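Against the Twelve-Minute Kitchen
May 2025

Carola Wiegand has tested recipes for a living long enough to distrust the top line of every one of them. The top line is where the time goes. Ready in 20. On the table in half an hour. She used to check those numbers for magazines, and now she checks them for anyone who will pay, which these days is mostly small publishers and a meal-kit outfit called Celero that hired her once and has not called back.

I went to see her with a question I thought was simple. Why do recipe times never match what happens in my kitchen? I half expected to be told I was slow with a knife.

"You may well be slow with a knife," she said. "I haven't seen you cut anything. But I wouldn't start there."

Where she starts is the onion. Almost every savory recipe she is handed asks for onions cooked until soft and golden, and almost every one allows them eight minutes. She has never gotten a golden onion in eight minutes on a home burner. She has gotten a limp, pale one, and she has gotten a burned one.

"People write eight because the last book said eight," she said. "I asked one author how long she'd timed it for. She told me she didn't own a timer."

I put it to her that this was a small sin. Who gets hurt? You cook the onion until it looks right, and dinner is late. She didn't agree, or not fully. A person who cooks every night makes the adjustment without noticing. A person who is learning thinks the fault is theirs. They turn up the heat, or they move on with raw onion in the pan, and the dish is bad, and they go back to takeout.

I'm not sure I buy all of that. Plenty of people go back to takeout because they like takeout. When I said so she laughed and told me to write it down.

The second thing on her list is what she calls the comma. "One carrot, diced. One cup parsley, chopped. The comma is where they hide the work." By the usual convention, the clock starts when everything in the ingredient list has already been done. So the ten minutes you spend peeling and chopping don't exist. For Celero she ran a set of recipes with the prep counted in, starting with the box still taped shut, and sent the company her times. It printed its own.

Did they say why? "They said theirs tested better with customers. I said mine tested better with a clock."

I wanted another opinion, so I called Thierry Moulin, who edited cookbooks for many years and has written several under other people's names. He was cheerful about the whole business. Every cookbook is a sales document, he said, and the time on the page is part of the pitch, like the cover.

"If I print fifty minutes and the book beside mine prints thirty, they will buy the other one," he said. "Then they will cook for fifty minutes from the other one. I have helped no one, and I have sold nothing."

I asked whether he had ever changed a number that he knew to be right. He said he had "encouraged" some numbers. He would not tell me which ones.

Wiegand thinks the excuse is lazy, and I lean her way, though her own fix has problems too. She would drop the total altogether and give a time only for steps where you can walk away, such as a braise or a rising dough. For the rest she would say what to look and smell for. It sounds sensible until you get home at seven with two hungry kids and want to know whether this is a tonight recipe or a weekend recipe. A wrong number at least tells you something about the size of the job. When I raised this she was quiet for a bit.

"Fine. Then give me a range," she said. "Put the slow cook at the top of it and mean it."

She has less patience for gadgets sold as the cure. Soltari, a maker of countertop cookers, says its machine cuts a stew to a quarter of the usual time. She borrowed one from a friend and timed it from switching on to eating. The company doesn't count the wait while the pot comes up to pressure, or the wait while it comes back down. "The middle part is fast," she said. "I'll give them the middle part."

And the stew? "It was all right. The carrots were mush."

Before I left I asked her to choose a writer whose times she trusts. She thought about it longer than I expected and came up with Apolline Hervieu, whose thin book of soups has no photographs and no promises. The shortest recipe in it is listed at an hour. Wiegand made it in less.

"First time in my life I've been early," she said. "I stood there. I didn't have the bowls out."

I made the same soup a few days later. It took me an hour and ten, and I burned the first batch of leeks while looking for the lid. Wiegand, when I told her, wanted to know if I'd had the pan hot before they went in. I hadn't. She wanted to know what kind of burner, what size of pan, and whether I had washed the leeks before or after I started the clock. After, I said.

"Then it's an hour and five," she said, "and you should buy a sharper knife."

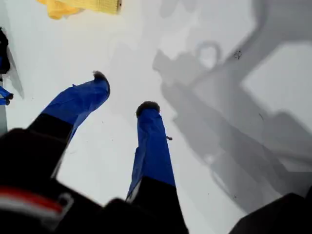
I have since bought the knife. My onions still take twenty-five minutes, and I've penciled that into the margin of every book I own that says eight.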